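Ullmont room helper, six months in – 3 out of 5

Posted by Oi-ling Tsang, 30 January 2020

Had it since July. Slow. Pillowcases fine, fitted sheets no, dont even ask. Setup took 20 minutes, manual is bad. Support at Skalilon did pick up the phone, so one star for that.

What changed for us: less bending, more waiting. Tien-fu used to do a room start to finish, now he does the beds and keeps an eye on the cables. His back likes it, he doesn't. Cheuk-hei got moved to the desk and is happy there. Same hours for everyone, I checked before signing. Grip is the good part – holds a bright yellow cloth by one corner and the rest just hangs there in a twist, so somebody still has to flatten it out. Would I buy agian? Maybe the next model. Wait for a sale.

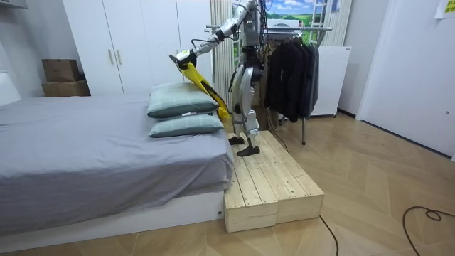
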